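Household Tips for Couples: Sharing a Home After Time Apart
Prollstead Family Extension Office
May 2019

Print this page | E-mail this page

Couples who resume living together after a separation often give careful thought to the relationship and very little to the house. The office receives many inquiries on the subject each March, when leases in the Gornia district are renewed. The following suggestions concern ordinary household arrangements. They do not replace counseling.

Before moving day

Agree in writing on which furniture will stay. Duplicate items should be stored for 2 months before they are sold or given away. Couples who dispose of one partner's belongings in the first week frequently report resentment later, even over articles of small value.

Clear half of every closet and half of the bathroom cabinet in advance. A returning partner who must ask for a drawer is likely to feel like a guest.

The kitchen

Return to neither partner's former system. Empty the cabinets together and decide on each shelf again. Label jars for the first few weeks. Where the partners keep different mealtimes, reserve one refrigerator shelf for each and leave the others in common use.

Chores

Write down all tasks, including those performed only occasionally, such as cleaning the oven. Exchange lists after 7 weeks. Criticism of how a task was done should wait until the weekly household talk described in the Obeidat Guide to Shared Homes, available at the front desk.

A place to talk and a place to work

Household talks go better at a fixed location. Many couples use the kitchen table, but bills and correspondence tend to collect there and become the subject of the conversation. A separate work table is preferable where space permits. Keep the middle of it clear when it is not in use, and place the lamp to one side, as with the white one at the left of this table. A lamp with a broad, flat base takes up little of the work surface. Wipe smudges from pale surfaces with a damp cloth and mild soap, testing a corner first.
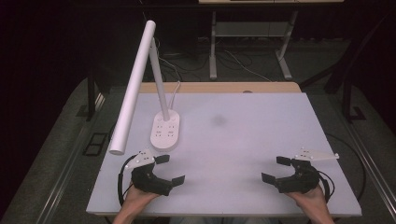 Bedrooms

Purchase new bedding if the budget allows. Agree on a time for lights out, and charge telephones in another room.

Couples may borrow the Revero household planning workbook for up to 2 weeks.

Contact: Prollstead Family Extension Office, Room 314 | Copyright Prollstead Family Extension Office | Back to top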